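Can a robot do the dishes yet?

My brother-in-law asked me this over lunch in April, and I gave him a bad answer. I said "sort of," and he went back to his soup. I have worked in packing and assembly plants for most of my life, the last stretch of it at Willems, and people assume I know when the kitchen robot is coming. I don't, but I have a better answer now than I did at lunch.

Start with the shop floor, where machines have been doing chores for decades. At Willems we had a line that put lids on tubs. It did 104 tubs a minute and hardly ever got one wrong. The lids came in a stack, all facing the same way, and the tubs came down a channel with less than a millimeter of play. If you put one tub on its side the line stopped and a light came on, and one of us walked over and stood the tub up again. That was a large part of my job for 22 months. The machine did the lids and I did everything that was slightly off.

A kitchen is nearly all things that are slightly off.

I've been reading what the people who work on this put out, and I wrote to one of them, Lieven Coppens, who used to be on the controls side at Skovis and now works on two-armed setups for table work. He wrote back at length. His view is that the arms themselves have been good enough for a while. They are steady, they can be placed where you want them, and prices have come down a lot. What's missing is knowing what to do with the next object when it isn't quite like the last one.
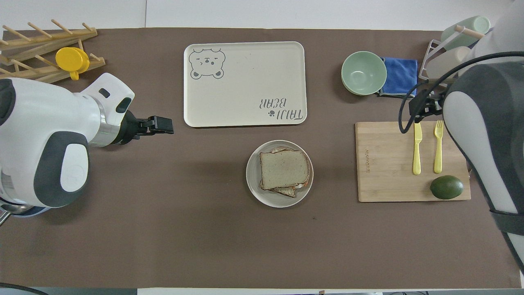
My own test for whether a machine is ready for housework is clearing up after lunch, because it has a bit of everything in it. You have to decide what is food and what isn't, what gets washed, what gets wiped and what goes back in the drawer. Then you have to pick each thing up, and each one wants a different grip. A sandwich on a plate is the hard one for me. Squeeze it like an avocado and the filling is on the mat, and if the top slice is already sitting a little off the bottom one, you have to decide which slice you're holding. A plastic knife and fork lying flat on a cutting board are hard for another reason, as there is hardly any height for two stiff fingers to get hold of. A cup on its side on a rack is fine if you come at it from the correct angle and a nuisance if you don't. A folded cloth has no fixed shape at all once you lift it.

I asked Lieven how long clearing a table like that takes. For a person it's a minute or two, and you'd be talking the whole time. The best run he had logged on a comparable table was 159 seconds, and he was quick to say that it was the best run. On the others an arm would go for something, miss by a little, back off and try again. He said he'd take slow and correct over fast any day, and I agree with him, having swept up after fast.

The other thing he told me is how much showing it takes. For one chore, loading a small rack, his group recorded nearly 2,000 tries with a person guiding the arms. That got them a machine that could load that rack with those dishes. When they swapped in deeper bowls it did worse, and they went back and recorded more. I trained new hires at Willems, and the slow ones needed a morning.

There are companies selling narrower things. Fudska has a unit for canteens that takes trays off a belt and stacks them, and I've stood next to one for a shift change. It works, within limits. The trays are all the same and the belt brings them in one at a time, so it is closer to my lid machine than to a kitchen. Perkero is promising a home model, but all I've found is a sign-up page, and I'm not going to judge a sign-up page.

So my answer to my brother-in-law, second try. If you can arrange the work so that every piece arrives the same way, a machine can do it now and has been able to for years. If you want it to walk up to whatever your family left behind, it can do some of it, slowly, with a person close by. I wouldn't leave it alone with the good glasses.

I'd like to see one in use in an ordinary house for a month before I say more than that. Lieven has offered to let me spend a day at his place in the fall, and I plan to bring my own dishes.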